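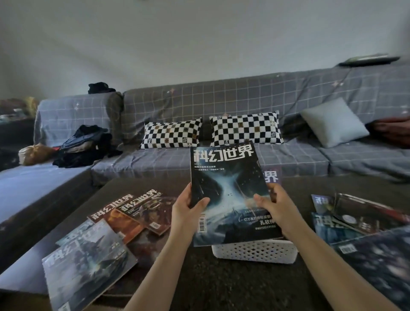 A cricket ball is a plain thing to look at: red leather, a cork middle, and a line of stitches running around it like a zipper. Yet a good bowler can make it curve through the air, and the batter gets very little time to complain. Grown-ups like to talk about swing as if it came from outer space. You could paint it that way if you wanted, like a magazine cover with a great white funnel of light sweeping down toward a planet full of craters. The real cause is air, and you are breathing it.

Why one side is shiny

You may have seen players rubbing the ball on their pants. They are polishing one side and leaving the other to get scruffy. Pants pay the price.

When the ball flies, a thin layer of air clings to it. The bowler tilts the seam (that's the line of stitches) a little to one side. On that side the stitches trip the air and make it tumble. Tumbling air hangs on to the ball longer before it lets go. Smooth air gives up early. So the air leaves the ball lopsided, pushed off one way, and the ball gets pushed the other way.

The shiny side helps keep its air smooth, and the scruffy side keeps its air messy. That is why your bedroom and a cricket ball should be judged by different rules.

Does it work every time?

No. Ask Sreekumar Nadar, who coaches the under-elevens at Skaledell. He once bowled 25 balls in a row to show his team a perfect outswinger. They all went straight, except the one that went into the parking lot — and that one went straight too, only farther.

Try it yourself

Take a tennis ball and cover half of it with smooth electrical tape. Hold it with the edge of the tape pointing at your target and throw it outdoors, away from windows. Now turn it so the tape is on the other side and throw again. Watch which way it bends each time, and write it down before your brother tells you something different.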